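Work and Organisation, second-year option
Notes for Session 2: automation in the canteen kitchen
Last updated: 10th October

These notes go with the seminar, so read them before you come and bring the Poirier chapter with you. They are fuller than last time because several of you said the first set was too thin to revise from. The argument is mine and you are welcome to disagree with it in the essay, provided you use the evidence.

We finished last week on the question of who gets to say what a job consists of. Managers tend to describe a job as a list of tasks. People who do the job usually describe it as a day. The difference sounds small, but most of the trouble with automation at work starts there, since a list can be costed item by item and a day can't.

The case is the staff canteen at Tanditz, a parts warehouse outside Nallusley. The canteen is run by a contractor, Tuncer, and serves breakfast to three shifts. In March the contractor's head office sent round a paper called "Freeing Our People", which proposed that toast, porridge and hot drinks could be handed over in stages to a two-armed machine sold under the name Salto. The paper gives the canteen's output as 421 breakfasts a day and claims that the change would save 126 staff hours a month. It does not say how the second figure was reached. Solange Poirier, who interviewed the kitchen staff for her chapter, asked for the working and was told it was commercially sensitive.

Look at that phrase "staff hours". An hour saved on paper is made up of scraps: a few seconds at the toaster, a few more at the urn, all added together as if somebody could go home early with them. The kitchen assistants told Poirier that they never stand and wait for toast. They put it in and go off to do the eggs, wipe down, or talk to whoever is at the hatch. Take the toast away and the eggs still need doing. What goes is the reason for having a third person on the early shift, and the paper gets to that on its last page, under "further efficiencies".

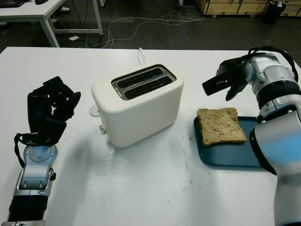 Job descriptions are where you should look first when a firm says that a machine will "take over a task". The Tuncer description for a kitchen assistant has a single line for breakfast service, "prepare and serve toast and cereals", and the Salto proposal borrows it word for word. Then think about what has to be in place before a robot hand can reach for one slice on a tray. The toaster has to stand where the arms can get at it, with a bit of clear table round it, and the bread has to be somewhere the hand can go. In a working kitchen, keeping things like that is a job. Poirier's interviewees guessed at once that it would be theirs. One of them called it "laying the table for the robot", and I have not found a better name for it.

This is the main idea of the session, so write it down: automation moves work about, and the work it creates is often unlisted. Somebody sets up, clears away, fetches the next loaf and is blamed when the queue backs up. None of this appeared in the Tuncer paper. Nor did any change to the pay grade, although the assistants would be expected to "supervise" the machine. Ask yourselves what supervising means when you can't change its settings and have to ring a support line to report a fault.

There is a case on the other side and you should be able to make it fairly. Early shifts are hard on people. Two of the assistants had sore wrists and would gladly have lifted less. A machine that dealt with the heavy pans might be worth having – but pans were ruled out of the first stage as too difficult, and toast was chosen because it looked easy. I would be more easily persuaded by a scheme that began with what the staff wanted rid of.

For the seminar, please do the following.

Read Poirier, the section on the hatch in particular. Note who talks to whom there and what gets passed on besides food.

Keep a record of one hour of any paid work you do, or have done, written first as a list of tasks and then as it felt. Half a page for each will do.

Come ready to say what you would want to see before you believed the 126 hours.

The essay is 2,000 words and the title is on the module page. Please don't send me a history of the factory system as an introduction. Start with the canteen.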